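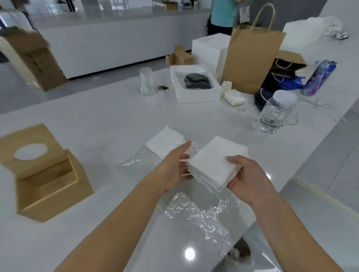

Waste at the Silesthorpe Lunch Counter: Project Report
Maj-Britt Haugland
2022-11-29

Background

The assignment was to pick a small business and find out where its money goes. I picked the Silesthorpe lunch counter because it is next to my bus stop and because the manager said yes before I had finished asking. My guess was food. Everyone's guess is food, including the manager's, and we were both a little let down.

Method

I kept a log for 14 lunch shifts. A napkin counted as used if it had touched a person and as wasted if it left on a tray looking the way it arrived. The second group was easy to spot. People take a wad the thickness of a sandwich, eat the sandwich, and leave the wad behind as a kind of tip.

I sorted trays at the return rack, wearing gloves, while customers I knew from school pretended not to know me.

Results

Over the full log I counted 2226 napkins handed out or taken. Well over half went into the trash clean. The worst offenders were people eating soup, who seem to expect a disaster that never comes. The best were small children, who use their sleeves.

For the last 2 shifts we moved the napkins from the self-serve shelf to the register and had the cashier hand them over. Use dropped a lot. So did the mood. One man asked for more, got more, and then asked to speak to someone about it.

Problems with the data

The log has 2 gaps where I had a chemistry test. I also suspect that people take fewer napkins when a student with a clipboard is staring at them, which my teacher says has a name and should have been in my plan. It rained for most of the register trial, so some of the drop may just be fewer dry customers wanting to sit down.

Cost

A single napkin costs so little that the manager laughed when I showed her the figure. She stopped at the yearly one. It would not pay for a new fridge, but it would pay for the repair on the old one, a subject she brought up several times.

Recommendation

Keep napkins at the register and put a small stack on each table for the soup people. The manager has agreed to try this in April, after the fridge.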